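Wanted: people to help us teach two robot arms to tidy a bookshelf

Shared workshop at Endurwood, Saturday mornings and whichever weeknights suit you

Hi! I'm Akua Frimpong, and together with Seidu Darko and Edem Korletey I've spent most of this year building a two-armed robot in the back bay of the Endurwood workshop. We call it Trikinine (Edem's choice, he was very pleased with himself, and by now it's on all the paperwork). The building part is mostly behind us. What we need now is practice runs, lots and lots of them, and three of us with day jobs can't get through them fast enough. So we're looking for four people to come and drive.

The job is books. You start with them lying on the work surface and you get them onto a small shelf, using a pair of hand controllers that the two arms copy. Then you take them off again, mess them up and go for another one. We log every run, good or bad, and the recordings are what the software learns from. We're at 564 and I'd love to hit 600 before November, when Seidu starts his new shifts and we lose him on weeknights. After that we keep going at a gentler pace, so don't worry if you can only start later.
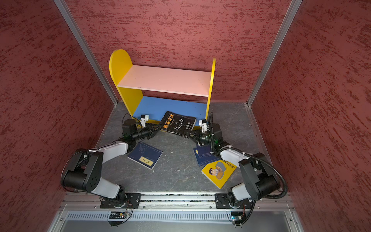
Page last changed: Saturday, 4:40 pm, by Akua

Paperbacks are harder than you'd think! They bend, they slide, and a glossy cover will shoot right out of a gripper if you squeeze one side before the other. With the black one we use both arms, one gripper at each end, and bring it up to the front of the shelf together. It takes a bit of getting used to, because your left hand always wants to get there first. My first evening was a disaster and I'm fine now. You don't need to read Chinese to work with our books, by the way, though if you do, Edem would like a word about what he's been buying.

What we're after:

Steady hands and a bit of patience. Gamers, knitters, guitar players, people who fix watches, come on in.
Two sessions a week for six weeks, two hours each. You can swap with each other as long as you tell me.
No robot experience at all. We'd also be happy to have one person who likes wiring, as the cable on the right arm needs rerouting and I keep putting it off.
16 or over. Under 18 we need a signed form from a parent.

What you get: $37 a session, paid at the end of each week, plus tea and a key card for the workshop while you're with us. The money comes out of a small Ernbridge makers' grant, $3,187 in all, and a fair chunk of that has already gone into motors, so please don't ask me for a raise.

Your first session is a paid tryout. Seidu shows you the stop button, you have a go with one arm, then with two, and we see if you like it. Hair tied back and no dangly sleeves, please. Closed shoes too, it's a workshop.

To apply, leave a note in the Trikinine tray by the front desk or send a message through the workshop's contact page with my name on it. Tell me which evenings you're free and one thing you've made or mended. Nii Mahama at the desk can let you in for a look any evening after 6:30.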